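Honport schools move reading screening to first grade

Honport's elementary schools will screen every first grader for decoding problems starting in April, a year earlier than under the current schedule. The district has licensed the Bestari screener, a timed word and nonsense-word list given one-on-one, for 2987 students.

The test takes two sittings. Students scoring below the cutoff are placed in small groups that work on letter-sound pairs and blending, using the Casado workbook series. Progress is checked at the end of each unit, and a student leaves the group after two passing checks in a row.

In the trial at Vaten Elementary, 1048 sessions were logged. Teachers there asked for a longer wait time before prompting a student who stalls on a word, and the scoring guide has been changed to allow it.
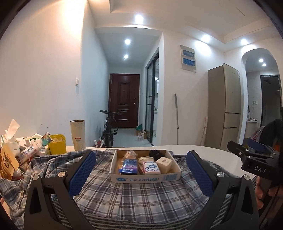
Parents will get results by mail, with the raw score and the cutoff printed side by side. A student may be retested once on request. The district has ordered 700 workbooks for the first round. Second grade screening stays in place for students who transfer in after the April window closes.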